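Saturday, late

Finally home from Lurnitz, and my feet are still complaining! The train sat outside Broltton so long that I finished my book and started reading the safety card, and then a lady across the aisle shared her plum cake with me, so I can't say I minded very much. I walked up to the old lighthouse after lunch (129 steps, and I felt the last ones) and the sea was that flat pewter color I've loved since I was little.
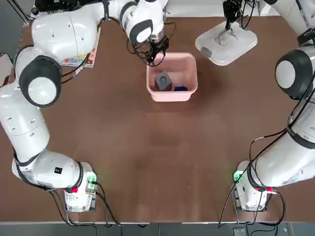

*Brown tabletop, pink bin.*

Supper was soup and the heel of the bread. I keep thinking I ought to go back in October, when the rooms are cheaper and the wind gets properly wild, and stay 8 nights instead of two. Must remember to water the fern, and to write down that plum cake before I forget how it tasted.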